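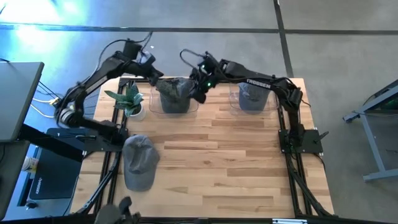

The owner of McAlister, a small hat shop, wants me to believe that a baseball cap needs its own box. She sells clear bins under the Bokeo label, and she says 210 of them went out the door in January. I asked who buys a container for something that lives on a hook. "People whose hooks are full," she said. Fair enough, but a bin takes up a lot more room than a hook does. The dark gray cap sits upright in one clear container with its crown up, a bluish-gray one has the next container to itself, and a third gray cap is just lying on the wood. I told her the loose one looked fine to me.

"Today it does," she said. "Stack six on top of it and come back." She has 15 caps at home and boxes nearly all of them. The rest are for gardening.

I pushed her on dust, and she gave some ground. "You can wipe a cap. I'm not going to tell you it's a museum piece." On stacking she wouldn't budge — crown up, one to a bin, nothing inside. I still own one hook and four caps, and I left without buying anything.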